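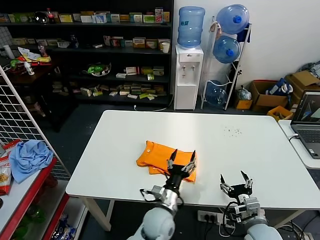
Chapter 5
Where Cotton Gets Its Color

I once ruined 2 good shirts in a sink in Bramwell, and that's how I got hooked on dyes. Cotton takes color in its own stubborn way — wool is far easier — and this chapter looks at why. We'll start with the fiber, then move on to the dye bath. Keep your notes on cellulose handy, you'll want them!

A bright orange tee with white lettering needs both dye and print, so we'll cover each.
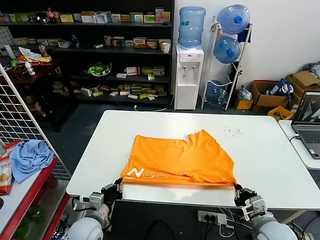

5.1 Inside the Fiber

Grab a cotton ball and pull it apart slowly.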